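Automation in the Test Kitchen: What Changes for the Staff?
Project report, Lestville, 29/10/2021

For our project we spent 9 days at Traltness, a company that tries out kitchen work for canteens, and we loved it! Our question was simple: when an arm takes over part of a job, what do the people next to it do all day?

The practice table has a toaster oven, a colander, a plate and a ketchup bottle on it, and the arm works over the same table the staff set up by hand. 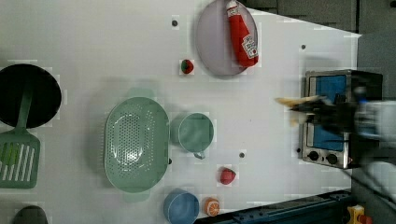

We talked to two of the people who work there. Before the project, they both did prep from start to finish. Now most of their morning goes into laying out the table, watching the arm and writing notes in Fusteo, the logging program (we got to try it too, and it's pretty addictive). One of them said she misses the rhythm of the old job. The other likes sitting down more.

What surprised us most was how much their opinion counts. A trial can be stopped by anyone in the room, and the log had 400 entries by the time we left, many of them with ideas from the staff. 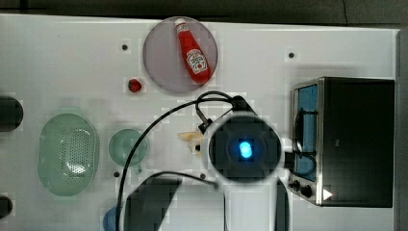 Training was the weak spot. New people get 10 hours, and both workers wanted more time on the arm itself and less on slides. We would also like to visit the Bermúdez site next, where the shifts are longer and the staff started without any training at all.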